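Paid participants wanted: people who pick, pack, fold and tidy for a living

Cluravstead Test Shop, July sessions

We are looking for 12 people who do hand work in a stockroom, a laundry, a kitchen or a cleaning crew. You don't need to know anything about robots. If you already love them, you may be less use to us.

Every few months somebody tells store managers and families that a machine is ready to take over the dull jobs. We are paid by buyers, mostly small shops and care homes, to check that kind of claim before they sign. So far we have told more of them to wait than to go ahead. A short clip of an arm putting one thing in one place tells a buyer very little. We want to know what happens at the end of a long shift, when the goods are in a heap and the person who set it all up has gone home.

The July round is about picking from a bin. You take mixed parts out of a container and put them where they belong, the way stockroom staff do all day while thinking about lunch. Our last round came to 262 picks by machine, and we had a person step in far too often to call it a replacement for anyone.

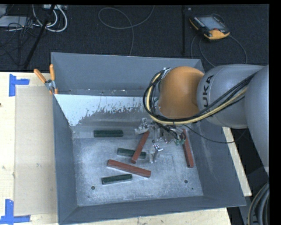

Bin picking at Cluravstead: green and red blocks in a metal bin, KUKA arm.

Six blocks is an easy bin. A real one has torn packaging, a sock, two things stuck together and something that should never have been put there. Part of your job will be to tell us what we left out.

What you will do

You will come in for 3 sessions. In the first you do the task by hand at your own pace while we keep time. In the second you watch the arm do it and write down each point where you would have stepped in. In the third you set up a bin you think is fair, going by your own workplace, and we run it. Amber Van Hecke leads the sessions. Bautista Valdebenito looks after the arm and will stop it whenever you ask.

Who we want

At least a year of paid hand work, current or recent. You should be able to stand for an hour, with breaks, and read and write simple English. We would like several people over fifty, and at least a few who work nights. Please don't apply if you or a close relative works for a company that sells robots.

Pay

$262 for all three sessions, paid at the end of the last one. If you drop out early you are paid for the sessions you did. Parking is free behind the building.

How to apply

Call the front desk, extension 1648, and ask for Ilse Michiels, or leave your name and a good time to call back. Tell us what your job is and which part of it you would gladly hand over. Evening sessions start at 6:30. The list closes on Friday at noon.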